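Pre-Run Inspection Checklist with Comments
Contact-Compliance Trials on Processor Sockets, Clustow Cell
Project: Piststead
Completed by: Lamisi Mensah
Date: 24 Oct 2021

Scope. This checklist covers the arm, the gripper and the target boards used in the compliance trials. It is completed before each block of runs and kept with the run log. Items marked HOLD must be closed before motion is enabled.

Section A. Work cell and power

A1. Emergency stop tested from both positions. PASS.
A2. Target computers disconnected from supply and discharged. PASS.
A3. Speed limit set to the contact value in the method sheet. PASS. Comment: the limit had been left at the free-motion value after the Ammann calibration. It has been reset and the change entered in the log.
A4. Operator wrist strap tested. PASS.
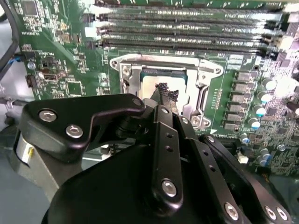 A5. Force threshold loaded and read back. PASS. Comment: the threshold is 8 newtons for this block. The January block used 6, and results from the two must not be pooled.

Section B. Gripper and finger pads

B1. Screws on brackets and side plates checked with the hex key. PASS.
B2. Linkages move freely through full travel. PASS.
B3. Finger pads intact. HOLD. Comment: the pad edge is rough. The method depends on a known contact area, and a ragged edge makes the estimate less certain. Replace the pad before scored runs. Runs made with the present pad are to be labeled as practice.
B4. Wrist camera view confirmed at the approach pose. PASS. Comment: glare from bright metal parts is acceptable for logging, but those areas should be masked before pose estimation.

Section C. Target boards

C1. Chassis secured so that it cannot shift under load. PASS.
C2. Cables kept clear of the approach path. PASS WITH COMMENT. Loose leads should be tied back or added to the keep-out map — the planner does not detect thin cables reliably.

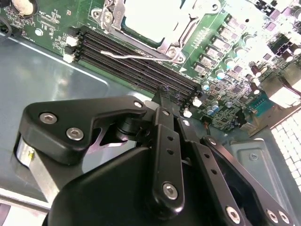 C3. Memory slots and latches entered as no-contact zones. PASS. Comment: the clearance margin is 3 mm on all boards.
C4. Socket lever position recorded for each board. PASS. Comment: record the position as found. The lever changes the safe approach angle and must match the model loaded in Dillby.
C5. Processor surface condition recorded. PASS WITH COMMENT. Boards with thermal paste on the heat spreader form a separate condition and are analyzed on their own.
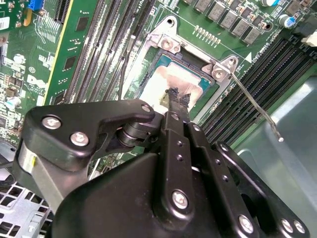 C6. Wipes and gloves at the station. PASS. Pads that have touched paste are not to be used on a clean board.

Section D. Data and sign-off

D1. Force and camera clocks synchronized. PASS.
D2. Storage checked. PASS. Comment: there is room for the planned 134 runs.
D3. Aborted runs kept in the data set with a reason code. PASS. Comment: the contact success rate is reported with aborts included.
D4. Open items: B3.

Released for practice runs only. Scored runs may begin when B3 is closed and initialed.

L. Mensah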